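Lovdale opens orders for its cable handling kit

March 2020

Lovdale has started taking orders for Tudum, a practice kit for labs and small shops that want to teach two-armed robots to handle cable. The company had been lending out early sets since last fall and says the kit is now ready for general sale.

Cable is a hard material for robots. It bends, it springs back, and the end that matters is often not where the arm last left it. Tudum is a set of practice jobs built on that problem, along with software that records each run and plays it back next to earlier ones. Lovdale does not sell the arms. Buyers use their own, and the software works with 4 makes of gripper at launch.

The full kit has 208 pages of printed and online instructions and 11 graded jobs. The early ones use a single arm. Later ones need both, with one gripper holding the cable while the other works near the plug -- a step that Lovdale says takes most new users the longest to set up.

Blue cable, a green bin and a wooden latch box on the work surface.
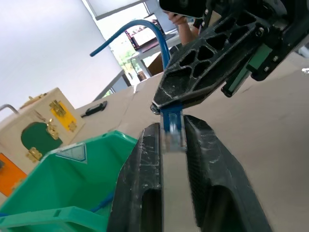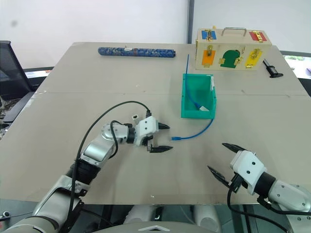

Kaimal, a repair shop in Draltley that had one of the early sets, said the jobs were well chosen but the software was slow to load older runs, and that it would have liked a thicker cable in the kit as well as the standard one. The shop also said the instructions for setting up a second arm should come much earlier in the book.

Lovdale said a thicker cable will be sold as an add-on and that the loading problem has been fixed in the version now shipping. The order of the instructions will stay as it is for now, though the online copy has a new link to the section on second arms.

The kit comes with 2 software licenses, and more can be added later. Owners of the early sets can move to the current software at no charge if they register before the end of the month. Orders are handled through the Lovdale site, and schools can ask for a quote by email. Shipping is limited to the United States and Canada.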